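Skulter Workspace Refurbishment
Progress report to the Grirnby Fund, second period

Prepared by Wiebke Stüber

1. Summary

Work on the ground floor is complete except for snagging. The upper floor is running six weeks behind programme following the late delivery of acoustic panels from Pfeiffer. Spend remains within the approved budget and no change to the grant total is requested.

2. Heating and ventilation

The old boiler was removed in January and the replacement heat pump commissioned the same month. Flow temperature has been set lower than the design value while the radiators on the north side are balanced. Carbon dioxide readings in the large room peaked at just over the target on two afternoons - both with the windows closed and the extract fan on its low setting. The fan controller has been reprogrammed and the readings will be repeated.

3. Furniture and fittings

Ten tables and 27 chairs were budgeted for. All the tables have been delivered. Eleven chairs are outstanding and Jiltau has confirmed a revised delivery slot. Cable trays will be fitted once the desk layout on the upper floor is agreed. White table tops were chosen over the darker finish in the original schedule at no extra cost.

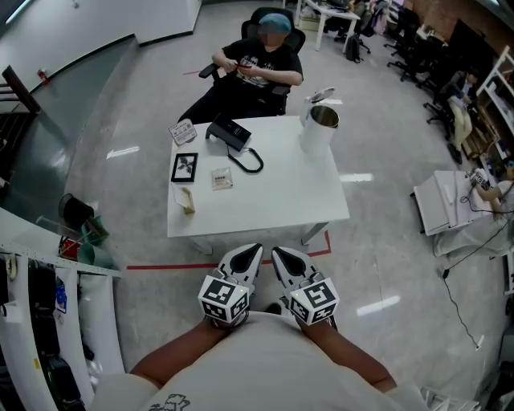
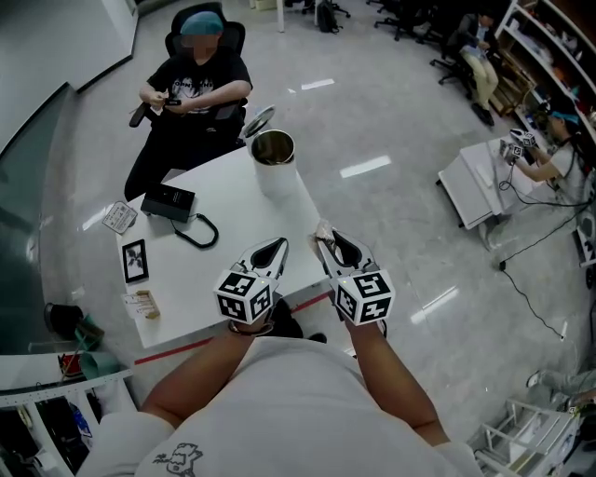
A white table in use, both views.

4. Acoustics

Reverberation time on the upper floor is still too long for meetings. The first batch of panels was the wrong thickness and has gone back to Pfeiffer. Fixing rails are already in place, so installation should take four days from receipt of the correct stock.

5. Risks

Further delay to the panels would push the upper floor handover into the next reporting period. The lift inspection is also outstanding - the contractor has offered a morning visit but has not confirmed it in writing.

6. Next period

Complete radiator balancing and repeat the air readings.
Install acoustic panels and retest.
Close out the ground floor snagging list.
Submit the second claim with invoices attached.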